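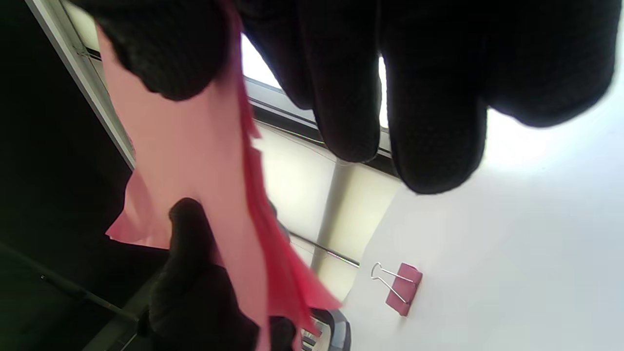 Workshop Diary, Fatdale Shared Workshop
Sheet Handling Build, Bench 2

Thursday, January 14, 2021

Present: Vasiliki Sotiropoulos, Joni Nurmi and the undersigned. Leonidas Stefanou sent his regrets and will attend next week.

The session was given to paper. The build is intended to take a stack of coloured sheets, square it, and close a binder clip over one edge without assistance. Before any motion is written for the arm, it was agreed in the fall that the task should be carried out by hand, slowly and in gloves, so that each grip may be recorded in the order in which it occurs. Black knit gloves were worn for the paper work. Mr. Nurmi finds them clumsy. I am inclined to think this useful, as the rubber pads on the arm will be clumsier still.

The stack was held between both hands, with the pale pink sheet at the front and the deeper coral sheets behind. The coral edges do not sit flush and the layers step outward along one side. Ms. Sotiropoulos is of the opinion that the squaring motion must come before any attempt at clipping, and that a tray with two fixed walls would serve better than pressing the sheets together in the air. I have asked her to draw the tray. Mr. Nurmi would prefer to tap the stack on the table, as one does at a counter, and has been given one evening to try it.

The pink clip was placed on the white tabletop with its handles folded out. The question of how the arm is to open it remains unsettled. The handles are thin wire and offer little to hold. A small fixed jaw, bolted to the bench and closed by its own motor, was proposed by Mr. Stefanou in April and set aside on account of cost. It is now to be looked at again.

The controller was started at the end of the evening. It stopped on fault 38 at the wrist joint, the same fault as before the holidays. The cable was reseated and the fault cleared. Run counter at shutdown: 1735. The Koval power supply was warm to the touch and the fan on it is noisy. A replacement fan is to be requested from Stirholm with the next order of screws.

Ms. Theodorakopoulos wrote from Trirness to ask whether the old feed roller might be returned to her shop. It has not been used on this build and I see no objection. Mr. Nurmi will drive it over when the roads are better.

For the next session:

Tray drawing, V. Sotiropoulos
Tapping trial, J. Nurmi, with notes on how far the sheets spread
Price of a small motor for the fixed jaw, L. Stefanou
Grip order to be typed and pinned above the bench, O. Stergiou

The lights at the rear of the shop were left on by the previous group and were switched off at closing. The heater key is on its hook.

O. Stergiou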